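Storing watches you don't wear every day: your questions

Do I need a proper watch box?
Probably not. Shops like Karkby will sell you one with velvet cushions, and I've yet to see evidence that a quartz watch keeps better time on velvet. A plain white tray with smooth sides does for most people. The one thing I'd insist on is getting everything out on the worktop before you decide what size you need.
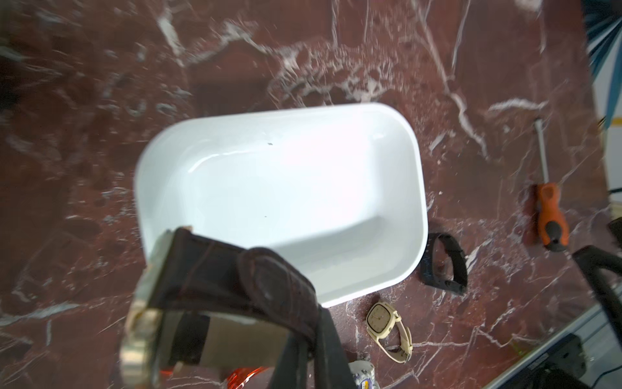 Is marble a bad surface to sort on?
It's hard and it can scratch a case if you slide things about. Put a tea towel down if you're worried. Lizelle Shezi wrote in to say she has used bare stone for seven years without a mark, which is one person's luck and no more.

Can leather, rubber and plastic straps go in together?
For an afternoon, yes. For months, I'd keep pale straps away from dark leather and anything brightly coloured. Pletico claims its liners stop colour transfer. I tried one from last November and couldn't tell the difference.

What's wrong with one big bin? 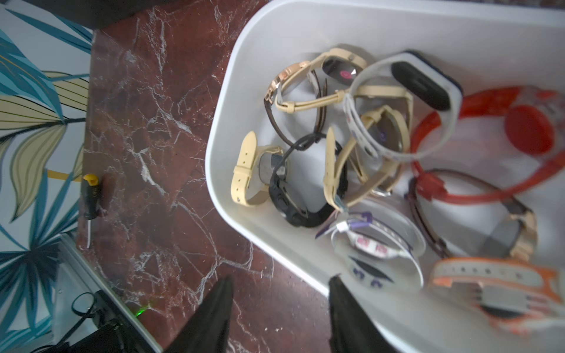

Buckles, mainly. They catch on other straps, and you end up pulling out three watches to get at one. If you must use a bin, fasten each strap first and lay the metal cases face up on top. Hendrik Zwane swears by sandwich bags, one per watch. Ugly, but cheap, and a box of 50 will outlast your interest in the subject.

Should I take the batteries out?
If a watch won't be worn for a year, yes. Fitness bands are usually sealed, so leave those alone and charge them now and then.

Last updated 12 September 2023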